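Apr 18, 2018
by the Rikside bench team
Filed under: Robotics / Learning from Demonstration / Papers in Progress
26 shares | 3 comments

3. Collecting the demonstrations

3.1 Why we gave up pushing the arm about

We began, as I suspect most small labs do, with kinesthetic teaching: you slacken the motors, take hold of the arm and walk it through the job yourself while the software writes down the joint angles. It's a lovely way to start (you feel like a dance teacher!) and for big sweeping movements it worked well enough. For small flat things lying on a table it was miserable. My own hand kept getting between the gripper and whatever I was trying to pick up, and I'd end up craning round my own elbow. The servos also have a bit of slop when they're unpowered, so an angle recorded with me holding the wrist wasn't the angle we got when the arm had to hold itself up.

So from August onwards we did everything by remote control. The operator sits with a second arm of the same proportions, which we call the Zutard handle after the kit it grew out of, and the working arm copies whatever the handle does. Both ends are logged. I'll call the operator's side the leader and the working side the follower, as other people do, though in the lab it's mostly "yours" and "its".

3.2 The task

The task reported in this section is the plainest one we have, and I'm fond of it. A small white block lies flat on a dark mat, and the operator has to bring the two fingers down on either side of it, close them, lift, and carry it to an open box. We recorded 50 demonstrations and threw none away for being ugly. If the operator dithered over the block, the dithering went in. We did drop takes where the logging itself fell over, and those were re-recorded before we got to the 50.

Most of the difficulty sits in the last bit of the descent. A low block gives the fingers very little to hold, so you want them well down before you close, but too far down and you're pressing on the mat and the servos start to grumble. Every operator found their own way round this. I come down slightly tilted and straighten up at the end; others hover, have a think, and then drop in one go. 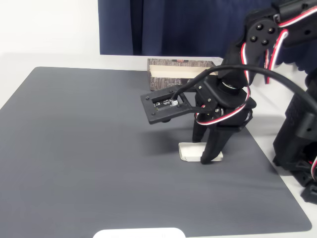 Figure 2. Teleoperated approach in the block task. The gripper fingers straddle the block near the centre of the mat; the open box is behind, towards the back edge.

That spread of styles worried me more than it should have. My first instinct was to write a little rulebook so that all the demonstrations would look alike, and I even drafted one, but it made people stiff and slow and they hated it. We went back to telling operators to do whatever felt natural, and let the model sort it out. I'll come to how well it sorted it out in Section 4.

3.3 What gets recorded

For each demonstration we keep the follower's joint positions, the leader's joint positions, the gripper opening and the camera pictures, all stamped with the same clock. Keeping both sets of joints sounds wasteful and I argued against it at the time. I was wrong! When the fingers press on something the follower stops short of where the leader is asking it to be, and that gap is the nearest thing we have to a sense of touch. We train on the leader's positions as the action and the follower's as the state, and the gap comes along for free.

The recording software is Moriarty, which we wrote ourselves and which is rather basic. It starts and stops on a foot pedal so the operator never has to let go of the handle. Files go straight to disk at the end of each take, and the labelling is done afterwards in a separate tool called Kaltwood, where somebody marks the moment the fingers close and the moment they open again. We tried finding those moments automatically from the gripper opening, but the hoverers kept fooling it by twitching the fingers on the way down.

3.4 Operators and practice

There were 3 operators, myself included, and only 2 of us had driven the arm before. The newcomer was given free play until they felt comfortable, with nothing saved. I'd do that differently next time and save the lot, as I'd dearly like to know what learning to drive the thing looks like from the inside of the data.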